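The arm is the cheap part

When Kettani, a returns warehouse in Ulby, priced its first picking cell, the quote from Staltano covered the arm and little else. The gripper, hoses, bins and table were extra, and the total came to $226,000.

The manager's advice is to hold back 20 per cent for changes and allow 26 weeks from order to first shift. Grippers are where the money goes – Kettani tried six before settling on one.
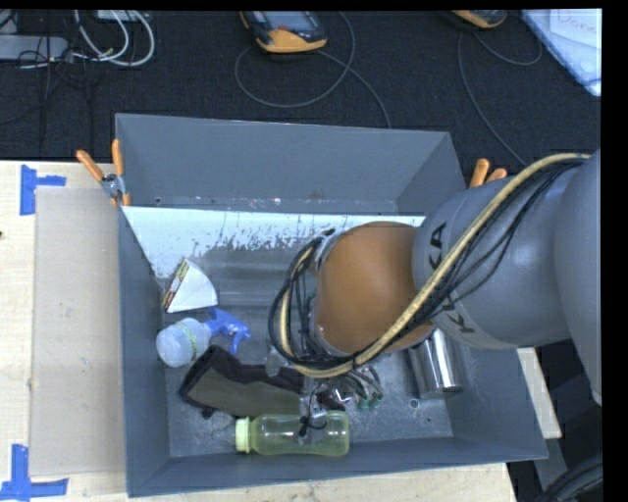
A KUKA arm reaches into a grey bin of mixed goods, including a spray bottle.

Leasing is worth a look too. Zuvden will quote by the month, with service included.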